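Ruvden bench comparison

The Ruvden bench comparison is a series of simulated trials in which robot arms, end-of-arm tips and motion controllers are tested against one fixed laboratory bench layout. It was set up to choose hardware for tending small instruments, a job in which the arm has to work close to equipment it must not touch. The trials are run in simulation before any part is ordered, and the results are used to narrow the field for physical testing.

Background

The bench layout was drawn up in April by Younes El Khatib, who had earlier worked on the Brendulitz tip mount. Previous comparisons had used an open table with a single target block. Arms that scored well on the open table often lost time once shelves and posts were added, mainly from wrist reorientation and from detours around the workstation canopy. The Ruvden layout keeps the obstacles in place for every candidate, so that scores can be compared directly.

Candidates

Three controllers were compared:

Trorkent T - joint-space planner with fixed speed limits
Trorkent V - the same planner with speed scaled by clearance
Man - Cartesian planner with online collision checks

Each controller was paired with four tips: a straight rigid tip, an angled rigid tip, a sprung tip and a parallel gripper. The parallel gripper was dropped from the final ranking after its jaw housing failed the clearance check at the instrument side. It remains in the log for reference.

Method

A run starts with the arm parked above the bench. The controller receives a target pose near one of the instruments, moves the tip to a hover point, holds, and returns. Contact with any modeled surface ends the run and counts as a failure. Hover error is measured at the tip, and cycle time is taken from first joint motion to return.

The complete log holds 2,587 runs. About 2,000 of these are used in the ranking; the rest cover the parallel gripper and runs repeated after a change to the mat friction value. Friction has no effect on hover error but was found to alter the settling of loose items on the deck.

Results

Trorkent V with the angled tip gave the lowest failure rate and was selected for physical testing. Trorkent T was faster on long moves but cut too close to the canopy on the return path. The Man controller had the smallest hover error of the group - its cycle times, however, varied widely when the forearm passed the workstation post. The sprung tip showed no benefit in a task without contact.

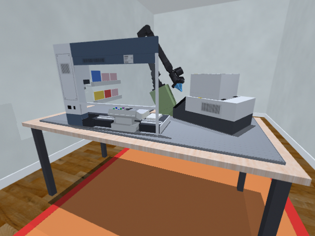 Department of Laboratory Automation, Arm and Gripper Evaluation

The layout places a shelved workstation and a lower instrument on the same table, with a black arm reaching from behind the workstation. In the hover pose, the blue tip is held clear of the right-hand instrument. Collision models are kept for the canopy, the post and both shelves, and the boxes on the shelves are treated as fixed.

Limitations

Cable drag is not modeled, and joint friction is taken from supplier data. Camera-based correction was left out of the comparison; all target poses are supplied directly to the controller. The ranking therefore applies to known, fixed layouts only.

Last revised 27 August 2021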